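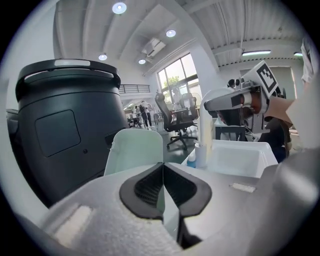

Fig. 1. Countertop with black cylindrical machine, pale green container, paper cup and low white bin.

Osanora Continuing Education
Small Appliances and Counter Space — Handout 2
Instructor: Mitsuko Hirano
Tuesday, September 7, 2021

Read before class. We will work from Figure 1 for the first half hour and then move to the practice counters in the Rudstead room.

1. Where we are in the course

In August we covered drawers and closed cabinets. This unit is on open surfaces: kitchen counters, break room tables, coffee stations and any other flat top where a machine shares space with small loose items. The rules are different from cabinet rules. On a counter you are storing things and working on the same surface, and the two get in each other's way.

2. Terms

Anchor. The largest item on the surface, usually an appliance. Everything else is placed in relation to it. In Figure 1 the anchor is the black machine on the left.

Satellite. A small item used with or near the anchor. Cups, bottles, scoops, filters, cleaning tabs.

Catcher. An open bin or tray that gives satellites a boundary. The shallow white bin on the right of Figure 1 is the right shape for one. Low walls let you see the contents from a standing position and reach in from any side.

Apron. The clear strip in front of the anchor. You need it to operate the controls, to set down a cup and to wipe up.

3. Placing the anchor

Put it at one end of the run if the outlet allows. An anchor in the middle cuts the counter into two short pieces, and neither piece is much good for work.

Face the controls toward the person using them. The machine in Figure 1 has a dark gray panel on the front and a round button low and to the right of it. A button that low is easily hidden by anything standing in the apron, so check the line of sight from normal standing height before you decide the counter is finished.

Look at the top as well. A handle on top means the machine, or part of it, may be meant to be lifted. Find out which from the manual and leave room overhead. Students last term set an appliance under a shelf with 2 inches to spare and had to drag it out every time they opened it.

Do not set things on top of the anchor. Many machines vent there, and some have lights or displays along the rim.

4. Placing the satellites

Sort by height first, then by how often the item is used.

Tall and narrow items go toward the back or into a catcher. The white tube in Figure 1 stands upright on the open tabletop, with a paper cup and a small blue bottle beside it. Items like the tube and the cup have a small base and tip easily when someone reaches across.

Keep paper cups in a sleeve or a dispenser. A single cup left standing on a counter is a problem in shared rooms. People can't tell if it has been used, so it stays there all day.

Containers with colored or translucent walls, like the pale green one in front of the machine, should be labeled even when you can partly see in. Put the label on the side facing the user. The lid is a poor place for it if the lid gets swapped.

Bottles of anything you would not drink are kept away from cups. This applies at home too — most of the mix-ups I have been told about happened in family kitchens.

5. Sizing a catcher

Measure the satellites standing together, then add a hand's width. For the practice counters we use the Pavico tray, 16 inches long, and the Meireles tray, 19 inches long. The longer one holds more but takes up nearly all the free counter at stations 3 and 4. Choose the shorter tray unless you can say what the extra length is for.

6. In-class exercise

Work in pairs. Each station has 29 inches of free counter to the right of the anchor.

Draw the counter from above, to scale, on the grid paper.
Mark the apron before you draw anything else.
List the satellites in order of use and place them. You may send items to a cabinet, but write down which ones.
Trade drawings with another pair and set up their counter from the drawing alone. If they have to ask you a question, fix the drawing.

7. For next week

Bring a sketch of one counter you use every day, with measurements. Photographs are fine in addition to the sketch. Read the section on cords and outlets in the course packet, including the table of cord lengths, and bring the packet with you.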